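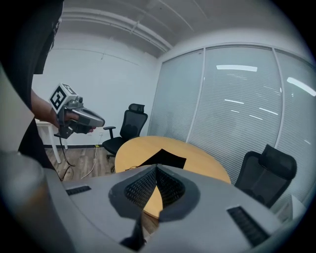

Handheld grippers vs. teleop for teaching a small arm

marlstone
Posted 5 September 2024

Has anyone here gotten a usable policy out of handheld gripper demos alone? The pitch from Soltlow is that you skip the robot, walk around with a gripper in your hand, record 60 demos over lunch and train overnight. I don't buy it. We did 40 on a cloth folding task in June and the arm closed its fingers on air most of the time. The person holding the gripper had no trouble at all, so the demos looked great.

Basow_bench
What did your tracking look like? If the pose drifts a centimeter, the arm learns the drift. Nine times out of ten when people say handheld doesn't work, they never replayed a single demo on the arm to check.

marlstone
We replayed 18 of them. Most were fine, a few ended up inside the table. I threw those out. It didn't help much.

quillfeather
Teleop guy here, so discount this as you like. A wrist can do things a six-joint arm can't. You roll your hand over to get under an edge and don't even notice, then the arm hits a joint limit halfway. With a leader arm you feel that limit while you're recording and go another way. It's slow and everybody hates it, but the data is something the robot can do.

Basow_bench
Slow is the whole problem. My last teleop set took two weeks and every demo has the same hesitation before the grasp, where the operator was squinting at a monitor. Guess what the policy does now. It hesitates.

quillfeather
So train your operators.

tin_otter
Can I ask a dumb one? If two people are each holding a gripper, how do you keep them in the same coordinates? We want to try handovers.

Basow_bench
Not dumb. We put printed markers on the tool and calibrate at the start of every session. Cover a marker with your sleeve and you lose that stretch. Watch your cables too, a tug shows up in the motion.

marlstone
And then you have two people's habits in the data. I'd get one hand working first.

hrynyshyn_fan
The Otinine set has 2,261 handheld demos and people do get results from it.

marlstone
On whose table, though? Show me it running in a room it wasn't recorded in – with the blinds open – and I'll shut up.

quillfeather
Same goes for teleop, to be fair.

marlstone
Fine. I'm redoing the cloth task with both methods, same number of demos each. Will post the failures too.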